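I don't buy the desk thing

July 26, 2018

Every summer somebody sends me an article about how a clear desk makes a clear mind. This year it was my sister-in-law, and the article was from the newsletter of a company called Cilis, who happen to sell drawer dividers. Fine. I read it anyway.

The claim is that people who clear their work surface every evening get 23 minutes back the next day. Back from what? The piece doesn't say who was timed, or what they were doing, or whether the ones who tidied up were just the sort of people who get things done in the first place. I wrote to ask. I got a coupon.

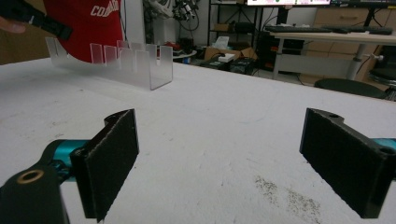

So I tried it for 13 evenings. Everything went off the desk before dinner and into a box, and in the morning I took everything out of the box again. I did not feel clear. I felt like a man who owned a box. The one real change was that I missed a gas bill, which under the old system would have been sitting under my coffee cup, where bills live.

Then there's the price. The Darau starter set is 390 dollars. For trays! My father kept his papers in shoe lids and ran a plumbing business out of the kitchen for most of his life.

I will give them this much. Wiping a table down is nice, and I did find a check from last August that I had given up on. But you can wipe a table without buying a philosophy to go with it, and I'd like to see one study of this stuff that wasn't paid for by someone with a warehouse full of baskets.

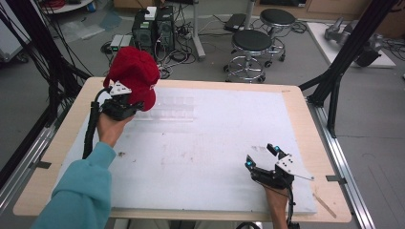 Loubna Hamdy wrote in to say I had done it wrong, that the box was the whole problem and things need a fixed place each, and that two weeks is too short to judge anything. Maybe so. She also says her own desk has been clear for years and she still loses her keys, so I'm leaving mine as it is until the gas bill is paid.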